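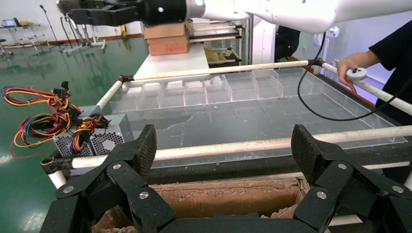
Two-arm sorting cell at the Lunmont open day, seen from the wrist of one arm, with the clear tray inside its pipe frame.

The Lunmont open day is a public demonstration of robotic handling held each year at the Lunmont workshop in Tevcombe. It is arranged by the Noltia Handling Group, which uses the site for trials of robot arms in sorting, packing and cleaning work. The event is free of charge and is open to local residents, school parties and firms with an interest in automation. The most recent open day took place on Feb 13, 2024 and received 892 visitors.

Background

The workshop was set up in a former print works on the eastern side of Tevcombe. Noltia took a lease on the ground floor and converted it for use as a test hall. Access was at first limited to partners and students. After requests from the town council and from two nearby schools, the group agreed to open the hall for a single afternoon in November. That first event consisted of a short talk and one working arm, and places had to be booked in advance.

Attendance grew in later years and the event was extended to a full day. It was also moved from November to February so that it would no longer fall within the period when the hall is prepared for its yearly safety inspection. Booking is now required only for school parties.

Venue

The test hall has a glossy green epoxy floor and white walls with a reddish-brown baseboard. Work cells are placed apart from one another, and visitors follow a marked route between them. Metal shelving, tables and tripods used in the trials stay in the hall during the open day. A separate room on the same floor is used for talks and has seating for school parties.

Demonstrations

The programme is made up of working demonstrations, each repeated through the day. Most last 12 minutes, after which the staff at the cell take questions.

The largest demonstration in 2024 was the sorting cell. It is built on a dark base that carries a clear acrylic tray, enclosed by a rectangular frame of white pipes with dark corner joints. A row of clear compartments runs along the far side of the tray. The cell is used to study the handling of small items soiled with earth or clay, a task that is difficult for machines because dirt changes both the look of an item and the way it sits in the grip. The floor of the tray is stained with brown specks and streaks of dried dirt, and a cardboard box kept beside the frame has a pale, sandy or clay-like residue on its inner walls.

The grippers have two fingers, each ending in a pad with a speckled, textured surface. Each finger is made up of black linkage plates, which allow the pad to change its angle as the fingers close. A member of staff remains at the cell throughout and may place or remove items by hand between runs.

A second demonstration dealt with the packing of cardboard boxes, and a third with the recovery of parts from discarded computers. The latter was introduced in 2024 under the name Salazar, after the street on which the workshop stands. Visitors were shown how a power supply unit is separated from its case and how its wiring is kept clear of the moving arm. The Salazar trials are planned to run for 3 years.

Organisation

The open day is directed by Gerrit Jacobs, who has been responsible for public events at Lunmont since the move to February. The cells are run by Noltia engineers and by students on placement. Costs are met by the group, with a grant of 2250 pounds from the town council towards transport for schools.

Visitors are asked to remain outside the marked lines while an arm is in motion. Children under 12 must be accompanied by an adult. Photography is permitted in the hall but not in the adjoining offices.

Reception

The event has been reported on several occasions in the local press, which has described it as a useful introduction to a subject often met only on television. Teachers at the participating schools have asked for more written material suited to younger pupils, and a printed guide was issued for the first time in 2024. Some visitors remarked that the spoken explanations were hard to follow when several cells were running at once. The organisers have stated that future talks at the sorting cell will be given with the arms at rest.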